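The beige panel and its little blue block

19 Apr 2023

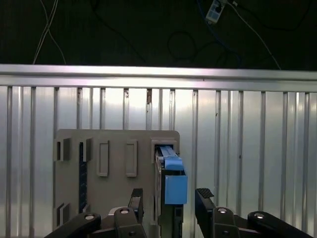 The panel standing up, with the light blue block at the top right opening.

I have had this panel on the bench since December and I keep coming back to it. It came in a mixed box from Birnar, the surplus place, along with a lot of cable I didn't want. The box was lot 552 and I bought it for the cable drum underneath, so the panel was a bonus.

There is no maker's name on the paperwork. The packing slip just says "Truko housing, beige, w/ block". I wrote to Birnar to ask if they had any more and they said there had been 1000 in the original stock and 977 had already gone for scrap. They didn't know what had happened to the rest.

What I like about it is that somebody took care over the moulding. The top corners are rounded and the surface has a very slight texture, so it doesn't look shiny under the lamp. The two raised rectangles on the face are level with each other. I have no idea what they are for. My guess is labels, but they could just as well be blanked-off places for switches on a dearer model.

The tabs on the left edge make more sense to me. I think they located it against something, and the lower one is smaller so that you couldn't put it on upside down. There is a narrow slot near the top one as well, and through it you get a bit of dark blue with a pattern on it. I took that for a circuit board when I first saw it and I still think it probably is one. I haven't opened it up to check.

The blue block is the part that gets asked about. It is stepped – narrow and flat at the top, boxier at the bottom – and the narrow part is what goes into the opening with the raised border. I would like to know if it was meant to be a key, a cover or a carrier for something. The colour suggests to me that people were supposed to handle it. Parts you are meant to leave alone are usually black or grey.

I have looked through the old Jovosier catalogues, as they sold a lot of beige housings, and found nothing with the same corners. Next I am going to try the Acheampong parts lists, which a reader very kindly scanned for me last time. They run to 4 volumes and the index is missing, so it may be a while.

If you recognise the panel, or have the blue block without the panel, please leave a comment.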